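About Stollell

3 min read

Stollell supplies props, practical effects and on-set technical crew to feature film and television productions. The company was set up by Clem Pomare and Laurier Bergeron, who had worked together in the art department on the action series Rakena. It operates from a single building with a workshop, a paint room and a store.

The store holds 3,000 catalogued items. Each has a number, a condition report and a record of the productions it has appeared in. Items are hired by the week. Breakaway pieces are sold outright and made to order, with a minimum run of 10. Lead time on a custom build is 30 working days from signed drawings.

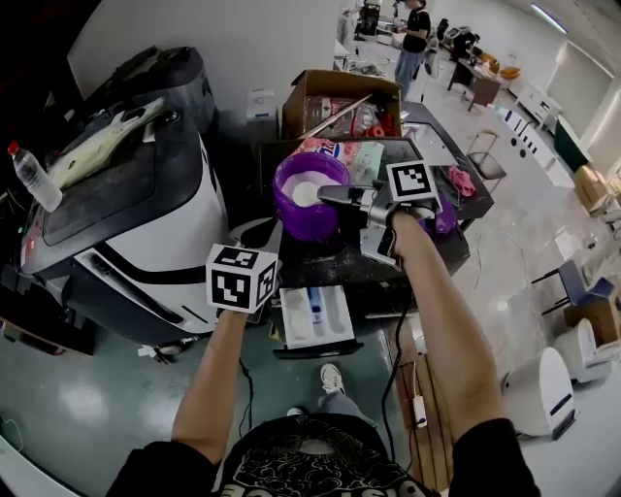

At the workbench, with a purple container of white material.

Recent credits include the period drama Orau, for which the workshop built the harbor office interior, and second unit work on Brasov. On Brasov the crew handled rain rigs, dust and debris for the market chase. Drawings and test footage are kept after wrap and can be released to the production company on written request.

Clem Pomare runs the workshop and approves all drawings. Laurier Bergeron handles scheduling, budgets and contracts, and is the first contact for new productions. Scripts are read under a signed nondisclosure agreement. A breakdown and estimate follow once the shooting schedule is available.

Payment terms are 30 days from invoice. Damage is assessed on return against the condition report. Rates on this page were last revised 3/3/19 and do not include shipping.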